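Sumley Arts Trust questions claims made for school art kits

Sumley Arts Trust has declined to endorse the Quintela classroom art kit after a trial in 30 primary classes. We were told it would transform lessons. We saw little sign of that.
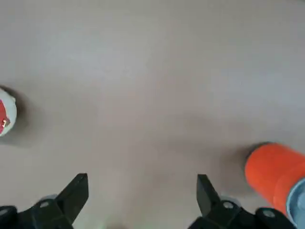
Teachers liked the paper and doubted the rest. Most of the kit's printed steps leave a child little to decide, and a plain, pale tabletop with no markings on it asks more of a pupil than those do. Our full notes are out in October.

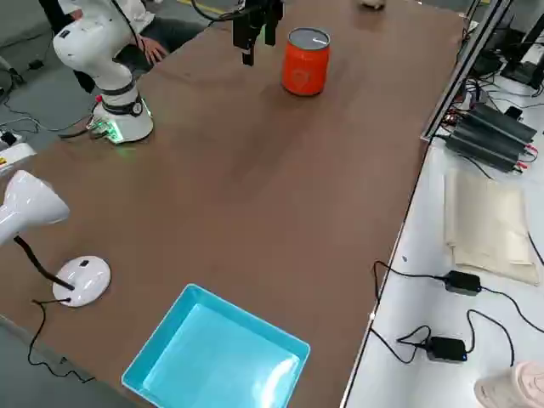
Will schools get their money back? Quintela has offered refunds to 20 of them so far.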